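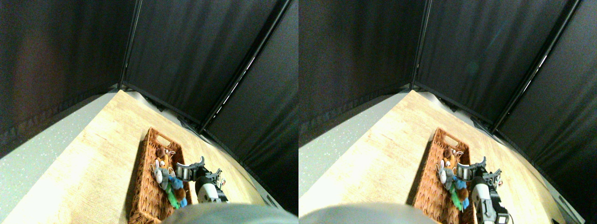 About Cotness

Updated in December by Lanying Peng

Cotness is a small maker of sleepwear and loungewear for people who spend more time in bed than they wanted to. Our customers are recovering from an operation, or living with a long illness, or they are simply at an age when pulling a nightdress over the head has become hard work. We cut and sew everything in our own workroom in Hirnton, and we have done it the same way for many years.

How we started

The company was started by Chie Matsuda and Obed Korletey, who met when both of them worked for a pajama factory. Chie was a pattern cutter. Obed repaired the machines. When Chie's mother came home after a shoulder operation, she could not lift her arm, and all the clothes in her closet were suddenly no use to her. Chie opened one nightdress along the shoulder and put in flat snaps. Her mother wore it every night and asked for a second one, in blue.

That nightdress is still in our catalog. We call it the Korkska, after the street where Chie's mother lived, and it has changed very little. The snaps are softer now and the neck is a bit wider at the back.

What we make

We have 35 styles at this moment. Most are nightdresses, pajamas and robes, and there is a small group of bed jackets which we almost stopped making, but the customers wrote us letters. All styles come in regular and long. The fabrics are cotton jersey, brushed cotton for winter, and a light bamboo mix for those who feel too warm at night.

Seams are placed on the outside where the skin may be sore. Labels are printed and not sewn in. Pockets are large enough for a phone and glasses together – this was asked for so many times that we changed all the robes in one season.

We do not make hospital gowns, and we are not a medical company. If you have a drain or a dressing, please ask your nurse what kind of opening you need, and then call us. We will tell you which style has it.

Who works here

We are 20 people. Afroza Abeysekara leads the sewing room and checks the first piece of every new batch herself. Rajitha Matubbar answers the phone and most of the emails, and he is very patient about sizes. Our brushed cotton comes from the Dissanayake mill, with whom we have worked since our second winter.

Visiting and returns

The shop at the front of the workroom is open every afternoon from 2 until the sewing room closes. There is one step at the door, and we have a ramp for it, so please ring the bell. Clothes that do not fit can be sent back unworn within 69 days. We made this period long on purpose, as many people buy before an operation and try the things on only after it.

Contact us | Sizes | Returns | © Cotness, Hirnton | Back to top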